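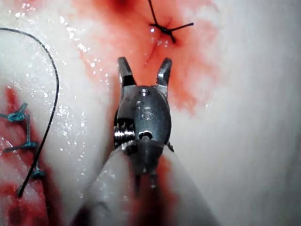
# Tails, and other things I think about in the shower

Quick one tonight. Laundry is in, 40 minutes on the dryer if the dryer behaves, and I've been meaning to write about knots since before Thanksgiving.

So. Look at that knot. Small, dark, tight, sitting down on the tissue. One long tail going off up toward the top, a shorter one out to the right with a clipped tip, and another little end poking down. That's a good amount of my life right now. Tails.

I used to think the hard part of sewing was the sewing. Needle in, needle out, follow the curve. Got that reasonably OK by spring. Then it turned into a long year of what to do with the leftover string.

## The long tail

Too long and it's everywhere. Lies across the one spot you want to see, sticks to anything damp, gets pulled into the next loop. Twice now I've tied a tail into a knot it had no business being in. Too short and there's nothing to grab, so you're chasing a little bristle around with the grasper, closing on nothing, closing on nothing, closing on a bit of tissue (stop, let go, breathe).

Six inches is what I cut for a single interrupted stitch these days. Used to cut longer out of fear. Then I spent most of every stitch hauling string through like a garden hose.

Where I park the long tail matters more than how long it is, I think? I lay it away from me, up toward the top of my view, and leave it alone. If it's off to the side my next loop wants to eat it. This is possibly just my hands. Hye-jin Heo parks hers to the right every single time and her knots are nicer than mine, so take all this with salt.

## Square, square, square

Hye-jin got me doing the log. I hate the log. Every knot gets a line: square or slipped, tails ok or not, any air under it. I started in the summer in a green Prodora notebook, the narrow kind that won't stay open unless you put a mug on it.

748 knots in there as of this morning. I'm not proud of all of them. The first page is basically the word "slipped" in worse and worse handwriting.

What the log showed me, and I'd never have seen it without writing it down, is that my slips come in clumps. Good, good, good, good, then three bad in a row, then fine again. And the clumps are all late. Past an hour of sitting there my left hand stops crossing over. I *think* I'm alternating. I am not alternating. I'm making granny knots with total confidence.

So now I say it. Out loud if I'm alone, in my head if not. Over, under. Over, under. Feels dumb. Works.

Other thing from the log - my second throw is where it goes wrong, hardly ever the first. First throw I'm careful. Second throw I'm already thinking about the third. If the two ends come up the same side, I've blown it, and I know it before I've pulled it down, and for months I pulled it down anyway and hoped. Now I back it out. Costs me half a minute. Fine.

## Holding things without holding them

The jaws on a grasper look so mild when they're open. Blunt squared tips, plain gray steel. Then you close them on tissue a bit harder than you needed to and there's a mark. Every time. I had this idea that blunt meant gentle and it doesn't, it only means it won't poke.

And when you work through long instruments, a lot of what your fingers would normally tell you goes missing or gets muffled. You watch instead. The tissue goes pale where you're squeezing. It tents up if you lift too much. The edges pucker when you pull the knot too tight, and that's the one I'm still bad at, I like a snug knot, I lace my shoes too tight also. You want the edges to meet. Meet, not get strangled. Hye-jin's version is "close the door, don't slam it" which I have now repeated to two med students as if I made it up.

Suture hates being gripped too. Grab it by the tail end, where it's getting cut off anyway. Grab it in the middle and you fray it or flatten it, and then it snaps on the last throw, and then you get to say a word and start over.

Also, open your jaws BEFORE you get there. I wrote this on the inside cover of the notebook in capitals. Going in closed and opening on arrival shoves everything out of the way, including the thing you came for. Come in already open, go around it, close. My aunt says the same about getting eggs out from under a hen.

## Home practice, such as it is

My desk in the Oltville apartment has a drawer with a loop handle and that handle is now solid string. Looks like something is nesting on it. I do one-handed ties on it while I'm on the phone with my mom. She can tell by the way I stop answering.

Stuff I've sewn at the kitchen table, with rough grades:

- Banana peel. B. Splits if you're rough, so it's an honest teacher for the first while. Smells by day two.
- Chicken thigh with skin on. A. Closest to real drag on the needle. Scrub everything after, and I mean the faucet handle too.
- Foam pad from the craft store. C minus. Crumbles.
- Dish sponge. D. Too springy, hides every sin, everything looks closed.
- Orange. B plus, but then your eyes sting for an hour.
- Felt. C. Fine for learning to cross your hands and thats it.

I do them in 7 minute blocks with the oven timer. Shorter and I don't settle, longer and I get sloppy and start practicing the sloppy. Two blocks before dinner, one after if I'm not wrecked. I'd like to say every night. It's not every night.

Black thread on pale stuff, by the way, if you're starting out. I bought a pack of some clear-ish thread since it was cheap and it was like tying knots in a rumor. With black you can see which strand is crossing which and exactly where the knot is sitting.

## Friday

Long one on Friday. 133 minutes in the chair for the practice block, my longest yet, and I didn't look up once, and when I stood my neck made a sound. Hye-jin was next over and had her shoes off, she always has her shoes off. She looked at my last row and said "the fourth one is good." I went back and stared at the fourth one for a while. I couldn't tell you what I did different. Softer on the last pull maybe. Tails parked. It was before the late clump, so there's that.

The third one was pretty bad, she didn't mention it.

Afterward we walked over to Rerka for soup and argued about how long a cut tail should be. She leaves more than I do. Her thing is that a short tail looks tidy right up until the knot loosens a hair and then you have no tail and no knot. My thing is that I like it tidy. I lost that argument, pretty much, and I've been leaving mine longer since. They look like whiskers. Getting used to it.

## To do, before I forget

- new notebook, this one has four pages left. same kind I guess, mug and all
- more black thread, the 30 inch lengths
- left hand only for a week. dreading it
- tailss: keep leaving them longer even though it bugs me
- send Yeon the chicken thigh photos, she asked, I don't know why she wants them
- raise the chair. neck.

Dryer just buzzed and everything is still damp, so another round for the towels. If anybody has a better practice material than chicken, put it in the comments. Something that doesn't need the whole counter bleached.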